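Section 2: Before You Buy (Planning Your Arm, Your Table and Your Money)

I wrote this section after spending too much on my first arm, so read it before you open the Kuteo store page. I'm Beatriz Carrilho, I look after the home-user half of this guide, and Fidel Vergara checked my sums (twice, bless him).

2.1 Work out the budget

1. Write down one job you want the arm to do. One! Mine was picking up a small ball and putting it in a box.

2. Price the arm, the gripper and the power supply together. My full Kuteo order came to $1,376 with shipping, and the arm by itself looked a lot cheaper on the page.

3. Set aside $175 for spares. Servos first, then cables, then jaw plates if there's anything left.

4. Put $5 down for props and stop there. Cardboard, tape and a soft ball will keep you busy for weeks.

Note: Kesden sells a ready-made practice kit for $90. It's nice, but I'd hold off until you've worn out a cardboard box or two.

2.2 Plan the table

5. Pick a table that sits against a wall and doesn't wobble. A regular wooden one is fine.

6. Measure the reach of the arm before you choose a mounting spot, and leave slack in the cables for the whole swing.

7. Set the box with its open side toward you and start with the ball just in front of it. 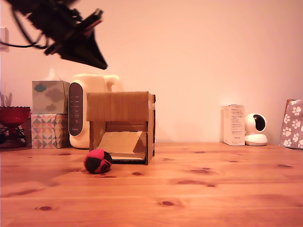
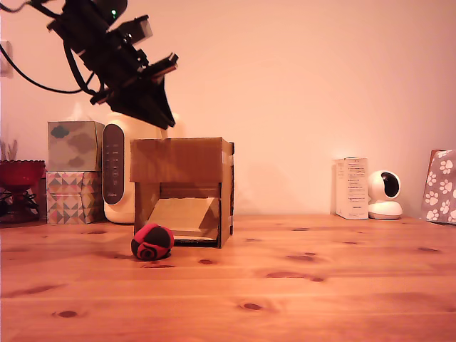 A soft ball and a cardboard box with a ramp inside, out on a pine tabletop.

Do I need to buy the bigger gripper right away?

Start with the standard one. It handles soft, light things well, and the bigger gripper needs the heavier power supply too, so you'd be paying for two upgrades at once. Rui Torres bought his in February and went back to the standard jaws for anything ball-sized.

2.3 Place the order

8. Check that the gripper mount matches your arm. The Hjaltested mounts look almost the same as the Kuteo ones (I've mixed them up myself) and the screw holes don't line up.

9. Order the spares in the same cart so you only pay shipping once.

10. Keep the packaging until you've run every joint through its full range.

Caution: Don't power the arm from a supply you already have lying around unless the voltage and current ratings match the label on the controller.

Caution: Keep your hands out of the reach area whenever the power is on, even when the arm looks parked.

If your cart total still makes you wince, drop the carrying case first. The spares stay in.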